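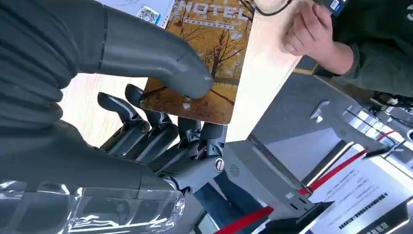

Key card with an autumn print and a small arrow on its face.

How to set up a key card at the front desk

These steps are for desk staff at the Hududel who are handing out cards for the first time. You need a blank card, the card writer and the booking number.

1. Put the card on the counter with the picture side up. Check for cracks and bent corners. Damaged cards go in the return tray.

2. Find the arrow. It shows which end goes into the door lock, and guests ask about it often, so point to it when you hand the card over.

3. Clear a space on the wooden tabletop before you start. Small devices and their cables should stay where they are. The white one with the QR code label in a blue border rests on the wood.

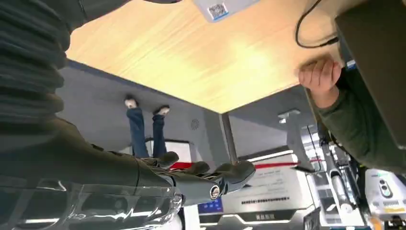 4. Open the booking in Carnix and enter the room number. Select 2 if both guests want a card.

5. Write the card, then read it back. The room number and checkout date must match the booking.

6. Put the card in a paper sleeve. Write the room number on the sleeve, never on the card.

If a card fails twice, use a new one and tell Kyrylo Pylypenko.

Last updated 5 May 2021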